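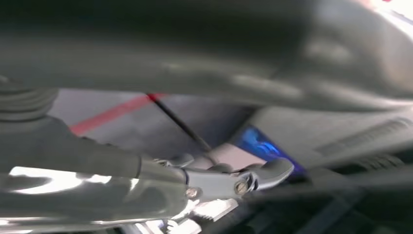 The red stripe, with the thin black rod coming down from the end of it. Paint is supposed to be "Harbor Gray."

Plovcombe Home & Workroom Board > Paint and Surfaces > Gray that won't stay gray, plus stripe question

vichien_r
Posted 2025-03-16
Two questions, one of which I already regret.
First, the surface. I bought Brustorell Harbor Gray because the chip was the color of a sensible filing cabinet. I put on 3 coats. My sister walked in and said "oh nice, lavender." I have not been able to unsee it.
Second, the red stripe. I like it. It's the only thing in the room with any confidence. My sister says it makes the place look like a hospital that's trying to send you to radiology. Keep or lose?
Vichien Rungrueang

oldputtyknife
That's lavender, my friend. Pale and polite, but lavender.
Keep the stripe.

marge_in_primer
It's gray with a bit of lavender in it. Plenty of grays have that. Put a strong red next to a cool gray and your eye starts looking for trouble. Change the red before you go repainting the whole thing.

oldputtyknife
So it's lavender.

marge_in_primer
It's GRAY with a bit of lavender in it.

Fokilness
Lose the stripe. I've painted over two of these in my own house, and I slept better both times. A diagonal is a commitment. Everything you put near it will look crooked, and you'll spend your evenings nudging things until they line up with it. Then the floor looks crooked.

vichien_r
I was nudging things when I read this.

gulls_and_gloss
Disagree with Fokilness, as is traditional. A diagonal hides a bad room better than a straight line does. Run a level stripe in my house and everybody learns the ceiling drops an inch by the window. Run it at an angle and they call it a design choice.
What bulb are you using? My hallway was "Warm Stone" in the daytime and canned ham after dark until I swapped mine out.

vichien_r
Whatever came in the 6 pack. The box said daylight. I took it at its word.

gulls_and_gloss
Try something warmer before you buy more paint. Costs you a bulb.

tilecat
Am I the only one looking at the black rod? It comes down off the end of the stripe at the opposite slant, so now you've got a red line going up and a black line going down. It looks like a sales chart for a company I wouldn't invest in.

oldputtyknife
Now I can't see anything else. Thanks.

Fokilness
If the rod stays, the stripe has to go. Pick one slanted thing per room.

marge_in_primer
I kind of like the two of them together. A cousin of mine in Guimarães has a whole wall of red and black on pale gray and it's the best room in the apartment. Hers is a much grayer gray, I'll admit.

oldputtyknife
She admits it!

vichien_r
Update. Warmer bulb is in. The lavender has backed off to the point where only my sister can see it, and she was coached. The stripe stays for now. The rod has been discussed and also stays, mostly because I got tired.
Leftover question: I have almost 2 quarts of Harbor Gray. Does Brustorell keep once it's been opened, or should I be looking for something else to turn purple?

marge_in_primer
Wipe the rim, press the lid down tight, keep it somewhere that doesn't freeze. I've used paint after 26 months and it was fine once I stirred it. Write the room on the lid.

Fokilness
Save it. You'll want it in April when you paint over the stripe.

vichien_r
I've written "GRAY" on the lid in large letters. My sister has added a question mark.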